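Nilton Valderrama wrote:
> Does anyone know when the service for Mr. Salazar is? I only
> heard he was in his seventies and had moved to Stindau.

Nilton, he was 74. The service is at 2 p.m. in the Jalwood chapel, with burial at Itus next to his wife. They were married 58 years.
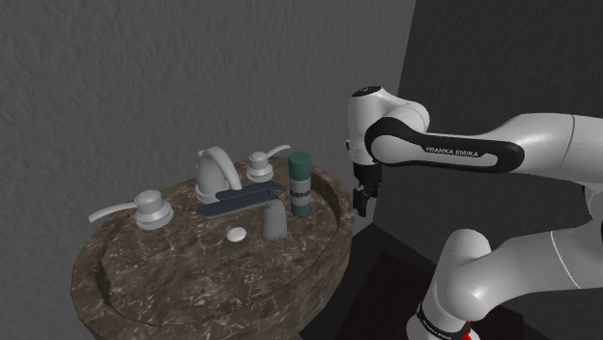
Brown marble sink with widespread faucet

The family asks for no flowers. Cards can go to his daughter at 62 Mill Road, Stindau. I can take two people from Itus if anyone needs a ride.

Nelly Huaranga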